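The Sorting Table
by Phong Hoàng
March 12, 2021

Seven minutes to shift change and Cao still hadn't taken her coat off.

She had sorted sample blocks at Drestby since the old building. By hand. Nine squares, A to C, 1 to 3, pick it up, look, put it down. 3,956 in her best December. Then Lelix came up from the second floor with a cardboard divider under one arm and a roll of tape, and said the arm would be doing the placing now. Cao would do the checking.

"Checking what?"

"That it's, you know. Right."

So she checked. First day, 6 misses, all of them on the line between squares. She wrote them down. Second day fewer. By the end of the week she had a chair and a clipboard and nothing for her hands to do, and teh worst of it was her hands knew. They kept reaching.

Lelix asked her things. How did she decide, when a block sat between two squares? Did she turn it first? She didn't know. She'd never had to say it. She stood at the table and did it slow while he typed, and it felt like giving blood.

"Gasumance wants 1,000 clean ones before they sign," he said. "After that there's training. For you I mean. If you want it."

"Training to do what?"

"Run it - more tables. Four, maybe."

She thought of four chairs. Four clipboards.

He'd left the monitor on when he went for coffee, and she scrolled back through the table log.
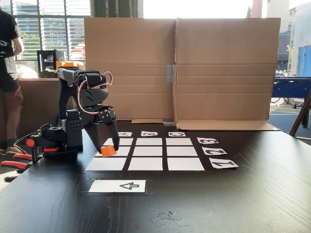
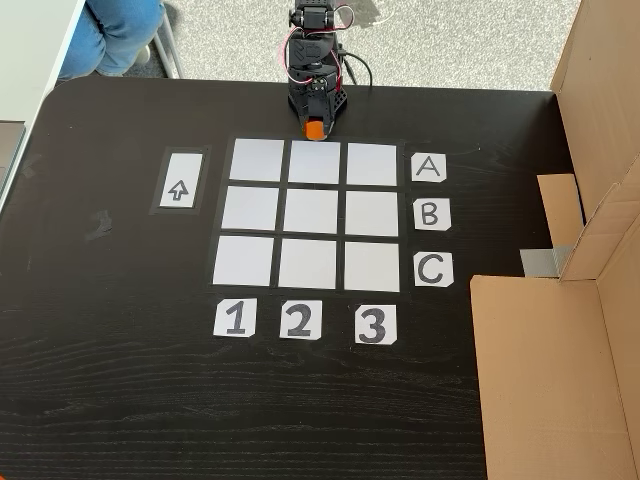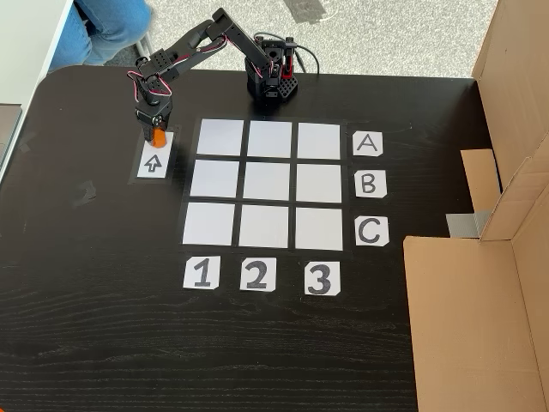 She found the off switch without looking, Lelix had shown her the first morning. Took a block from the tray. Turned it once in her fingers, a quarter turn, and then stopped, becuase there it was. She did turn it first. She always had.

Cao pulled the clipboard over and wrote that down, crossed it out, and put B2 in the box where the score went.

Then she took off her coat.

Comments

marisol_t: The giving blood line got me. My mom did inspection work and went through the same thing

gdw44: does she take the training or not??

Reader in Ohio: Liked it, wanted one more page. Also "teh" in the fifth paragraph

Contact | Copyright 2021 Phong Hoàng | Back to top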